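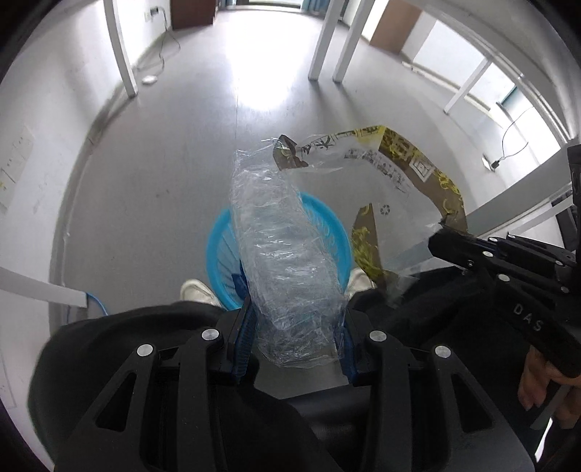 Bubble wrap, printed tape and the blue basket, somewhere in the middle of unpacking.

I have been saving up parcels! It started by accident in October, when three deliveries landed on the same afternoon and I was too tired to open any of them, so they went under the stairs. Then another came, and another, and by the time I noticed I had a proper little heap and a plan. One big unpacking evening, everything opened in one go, all the wrapping sorted before bed.

I loved it. I really did. I'm the kind of person who likes a fresh roll of trash bags, so take that how you like, but there's something about sitting on the floor with a pile of wrapped-up things that still feels like being eight years old.

The blue basket is the hero of the evening. It's plain round plastic, very bright, with narrow slots all the way up the side, and I bought it years ago for garden stuff (it has never seen a garden). It goes in the middle of the floor and whatever I'm working on goes in it or over it. Bits of tape fall in, small things fall in, and at the end I can carry the lot to the kitchen table in one trip. Before the basket I used to lose screws and instruction sheets in the packaging all the time. I once threw away a whole set of shelf pegs with the paper stuffing and had to go out to the bin in my slippers.

Now, the bubble wrap. The long parcel was from Utau, the lamp people, and they do not hold back! Layer after layer of the clear stuff, with a long run of printed tape over the top, brown and yellow. I used to attack this kind of thing with scissors. Then I put a blade straight through the side of a linen shade, and since then I go for the tape first, every time. Find an end, lift it, and pull it slowly away from the parcel, low and flat. If you yank it straight up it takes the plastic with it and you get that stretchy, crumpled mess that's no good to anyone. Pull it slowly and you mostly keep the wrap in one sheet.

And a whole sheet is worth having. I measured the best one from this batch and it came out at 121 inches, which is plenty for the glass fronts on the hall pictures when I finally repaint. I roll it up with the bubbles facing in, put a rubber band at each end and stand it in the closet next to the vacuum. Flat folding squashes it, and besides, a roll takes up so little space.

The tape doesn't get saved. I did try, years back, sticking strips of it onto a board in case it was useful, and of course it was covered in fluff in a week.

The Divel box was the easy one, two shelf brackets and a bag of screws in shredded paper. The shredded paper goes to a neighbor with hens. The Sisodia parcel was the tea towels, and oh, they're lovely, much heavier than I expected, with a stripe down one edge. They came folded in tissue with no plastic at all. I've ironed the tissue on low (yes, I iron tissue paper) and it's in the gift wrap drawer now.

Skorisitz, I'm sorry to say, sent one small ceramic dish in a box you could have kept a cat in. The dish is perfect, though, not a chip on it, and it's already on the windowsill holding my rings.

All of it took 93 minutes, with a break for toast. I know because I had a playlist going and got to the end of it just as I was sweeping up. I'd guessed 60 when I sat down, but then I hadn't planned on reading every leaflet.

A few things I'd do again:

Have one bag for soft plastic and one for paper, open and ready before the first parcel.

Put a folded towel under your knees. A hard floor gets very hard after the second box.

Peel the address labels off as you go. They come away much better on the same evening than they do a week later.

Keep a pen handy and write on the lid what was in any box you're keeping.

I'm going to put the brackets up next, and then the lamp can go in the reading corner, where I've had a bare bulb since the summer. I want to try it with the warm bulb first and then the brighter 100 one that was in the drawer when we moved in. More on that when it's up! And if you've got a good use for very short bits of bubble wrap, the hand-sized ones, please leave me a comment, I have a whole shoebox of them.

Contact | Copyright, all rights reserved | Back to top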